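The Year in Gudum

Every winter the Gudum paper runs its look back at the year, and every winter my mum rings to ask if I'm in it. This time I was the one writing it, so she rang twice.

I'd been at the paper since April. My editor, Ivone Rangel, gave me a desk by the radiator and a box of cuttings and said, "Cheerful ones first, drownings at the bottom." We hadn't had any drownings. We'd had a ferry stuck on the Quinlan sandbar for 11 hours with a hen party aboard, and the bakery fire, and Digby Hinds.

Digby was the trouble. He'd run the harbour lights for 46 years, he'd died just after the regatta, and I had four lines for him under a photo. 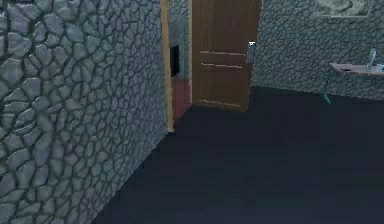 So I went to see Reet Liepiņa, who had the flat under his. She made me coffee you could have tarred a boat with and told me he used to read our paper aloud through the floorboards (she'd bang on the ceiling when he got to the football!). He'd done it every evening, all of it, even the planning notices. "Four lines?" she said. "He gave your crossword more than that."

I went back and asked Ivone for half a page. She said the half page was Rullico's, for their new car wash, and they'd paid. I said, well, could Rullico have the hen party's spot? She looked at me over her glasses for a good long while.

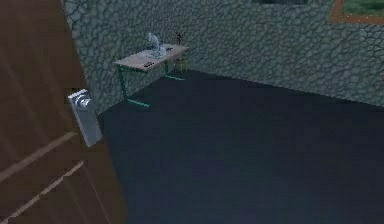 Ivone said yes in the end, but only if I rang Rullico myself, so I did, and got shouted at by a man called Szabolcs Kiss until I mentioned Digby's name. Then he went quiet. Digby had talked his father's boat in one night, years back, in fog. I sat there with the phone against my ear, picturing Digby's front door, which I'd only seen the once, dark brown wood with faint streaks slanting down it, and me too shy to knock. Szabolcs said to take the whole page if I wanted it.

I wrote 1,039 words. Ivone cut the 39, and Mum says it's the best thing I've done, though she'd have liked a bit more about the ferry.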